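# Sarier Suturing Protocol

The **Sarier Suturing Protocol** (SSP) is a body of practice rules for interrupted suturing with wristed robotic instruments. It covers thread handling, knot placement, spacing between stitches and the wording of task records. The protocol is used in bench training and in the evaluation of automated suturing software. It does not apply to operations on patients.

## History

The first draft was written by Elsa Aasen at the Plinder training laboratory, where earlier work had relied on house rules that differed from one instructor to the next. The draft was tested on 104 trainees and then revised. The Zieliński group adopted the revised text for software trials and added the section on autonomous motion. The current edition contains seven parts and an appendix of record forms.

## Scope and terms

The protocol separates the *driving* instrument, which holds the needle or thread, from the *assisting* instrument, which steadies tissue or receives the thread. Either arm may take either role, and the roles may change between stitches. A change of role must be entered in the record. A "stitch" is one complete pass with its knot tied and both tails cut.
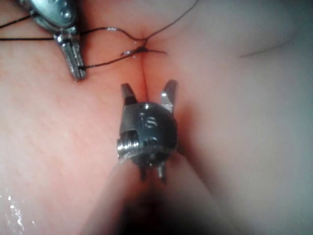

Contact rules make up the longest part of the text. Jaws may close on thread or needle at any time but may close on tissue only when the step calls for it. An assisting instrument that is waiting must be kept within view, with its jaws clear of the surface. A grasper held open over the lower end of an incision, while the driver grips the thread above, is in what the protocol calls the *ready position*. The tips should straddle the wound line without pressing on either side of it. Time spent in this position is not counted as idle time.

## Knots and tails

Each knot must be seated before the tails are cut. The edges of the incision should meet without marked puckering. Tails are left long enough to be found again but short enough that they do not cross the neighboring stitch. Tails may lie to either side of the wound.

Tension is raised slowly and along a straight line where the workspace allows. If the thread slips in the jaws, the operator releases it and takes a new grip. Pulling harder on a slipping thread is recorded as a fault.

When a second stitch is placed along the same closed line, the finished knot serves as the reference for spacing. In the view below, two black stitches have been tied one after the other along a short incision, and a strand runs straight up from the instrument tip beside them. Loose cut thread, such as the short piece lying to the left of the instrument, is classed as debris and must be removed before the task is closed.

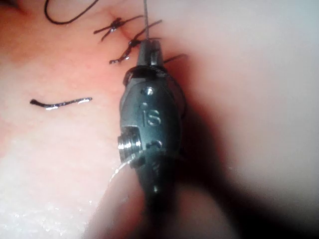 ## Autonomous motion

Software may move an instrument without direct control only inside a workspace set before the task begins. A human supervisor must be able to halt both arms with a single input. After a halt, motion resumes from a new plan, and the record shows the point of interruption.

## Records

Every task record lists the instruments fitted, the thread type, each change of role and each fault. The Flelorard archive holds 2,195 records in the standard format. Records made under the first draft are kept separately and are not used for comparison.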